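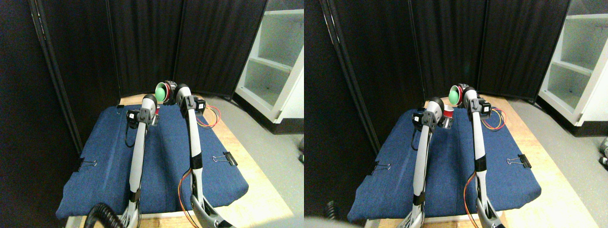
Spent most of the morning on the Stikona policy again, and I'm fonder of it than I was last week. The trouble has always been the handover between arms, where the left one lets go a touch early and the right one sulks. I went back through the stereo pairs with a pot of tea, and the ones with the green cup lying on its side by the back of the mat are lovely for checking depth, as you can see right into it. Those wires looping from the right wrist do still wander over the mat, so do please tie them back before a long run! We now have 274 episodes cleaned, out of 428, and I've put the rest in the Tanoli folder for whoever has the patience.

Retraining with both views instead of one took 40 minutes longer. I think it's worth it, but I'd like 27 more trials before I say so to the others.
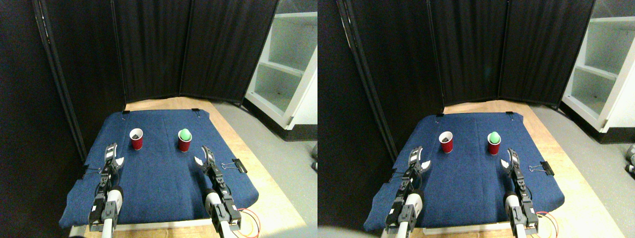 *Drastel annexe, September*

Two red cups now, with the green ball sitting up in the mouth of the right-hand one. I do like this layout for the Plino baseline: the ball gives the fingers something round to think about, and the dark thing in the left cup is a much harder target. Still to do: redo the wrist offsets, and label the grasp points in both views.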